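Larnlow Water Users Association
Minutes of the regular meeting

Called to order at 7:05 p.m. Quorum present. Minutes of the previous meeting approved as circulated.

1. Meter reading. The operator reported 2,668 active connections after the annual reconciliation. Two accounts on the Doolan lateral remain unread – both pits are flooded and will be pumped before the next cycle.

2. Skuvine tank. The inspection report was received. Interior coating is serviceable below the overflow line; blistering was noted on the roof panels. Moved and seconded to obtain quotes for spot repair, cost not to exceed $3,000. Carried.
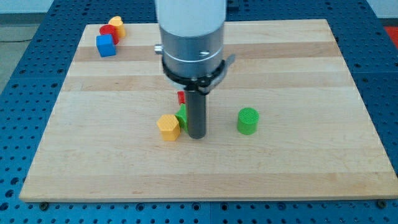 LARNLOW, August – Continuation of minutes after recess, 8:10 p.m.

3. Pressure complaints. Logged readings at the upper end of the Doolan lateral fell below the service standard on the evening peak. The operator attributes this to the reducing valve setting. Valve to be adjusted and readings repeated over a full week.

4. Billing software. The Grusix contract renews at the current rate. Late notices went out with the wrong due date last quarter; penalties on those accounts are waived. Carried, two opposed.

5. Backflow testing. Commercial customers with overdue certificates will receive a second letter. Shutoff procedure deferred to next meeting.

No public comment. Adjourned at 8:52 p.m.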